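Flastness Caregiver Program Adds Evening Sessions for Families Facing Parkinson's

October 29, 2021 is the last day families can sign up for the winter round of a home caregiving course in Flastness, and organizers say there are still places open in the evening group.

The course, called Wevard, is meant for people who look after a husband, wife, parent or sibling with Parkinson's disease. It started in April with a single daytime group that met at the Flastness library. The winter round will have two groups, one in the daytime and one in the evening, and each will run for six weeks.

Jordan Dawber, who set up the course and still teaches most of it, said the evening group was added after people with day jobs asked for it.

"We had daughters and sons calling who wanted to come and couldn't get away from work," Dawber said. "Some of them were using vacation days to get to a class. That's a lot to ask of someone who may need those days later for doctor visits."

Dawber's father lived with Parkinson's for many years, and Dawber shared his care with two brothers. The three of them learned most of what they knew by trial and error, often over the phone late at night. Notes from those years became the first handouts for the course.

Wevard does not give medical advice, and people are told at the first meeting to take questions about medicine to their own doctor or pharmacist. The sessions deal with the daily side of the illness: getting up in the morning, meals, bathing, dressing, paperwork, and what to do when the person being cared for does not want help. 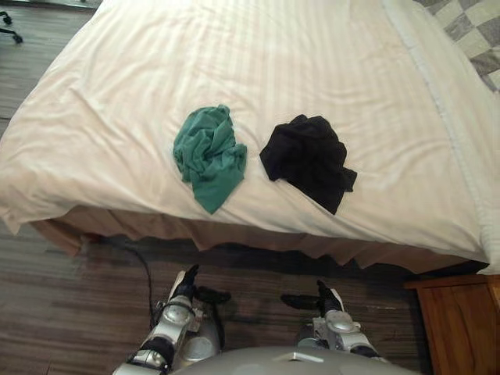
Clothes on a bed. Dressing is one of the daily tasks covered in the Wevard sessions.

The week on dressing tends to bring out the most talk, according to Dawber. Small buttons and stiff cuffs can take a long time for someone with a tremor or slow movement, and families often step in too soon because they are in a hurry. The class goes over clothes with elastic waists and front openings, sitting down to dress, and starting with the arm or leg that is harder to move.

"My dad wanted to do his own shirt," Dawber said. "It took him a while. We got up earlier — that was the whole solution, and it took us a year to think of it."

Another session is given over to the caregivers themselves. People are asked to write down who could step in on short notice if they got sick, and to call at least one of those people before the next meeting. Dawber said many in the spring group had left the page blank.

Mohammed, a retired bus driver whose wife was diagnosed before the pandemic, took the course in the spring. He said he went in expecting a lecture and instead spent most of the time talking with other husbands and wives.

"I knew the name of the disease and I knew her pills," he said. "I didn't know how to get her out of a low chair without hurting my back. One of the other fellows showed me how his physical therapist taught him, and then I asked ours about it."

He and several others from that group still meet for coffee. His wife sometimes comes along, and he said she has made friends of her own there.

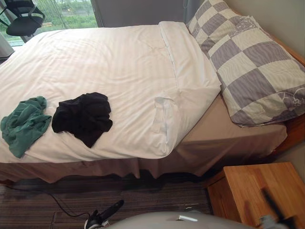

Nighttime routines and getting in and out of bed have a session of their own.

The session on nights is taught later in the course. It covers lighting between the bed and the bathroom, bedding that does not bunch up or catch the feet, and ways to turn over when the body is stiff. People are also asked to keep a simple sleep log for a week, both for the person with Parkinson's and for themselves. The logs are private, though Dawber suggests bringing them to the next neurology appointment.

The winter sessions will not be held at the library, where the meeting room is being repainted. Both groups will meet at the Vamik Center, which has parking beside the entrance and a level walk to the door. Family members with Parkinson's are welcome to come along and wait in the lounge or sit in, whichever they prefer. Masks are required in the building for now, and chairs will be spaced apart.

There is no charge for the course. Handouts are provided in a binder, and a large-print version can be requested when signing up. People who miss a week can pick up the handout at the center's front desk, but sessions will not be recorded — Dawber said people speak more freely that way.

One change from the spring is that the legal and money session has been moved up to the second week. It deals with power of attorney, health care proxies, and keeping account information where another family member can find it. Several people in the first group said they wished they had heard it sooner, Dawber said, and two had papers that were badly out of date.

Sign-up forms are at the Vamik Center front desk and at the Flastness library checkout counter. Forms can be dropped off at either place until closing time. Anyone who misses the deadline can ask to be put on the list for the next round, which Dawber expects to hold in the spring.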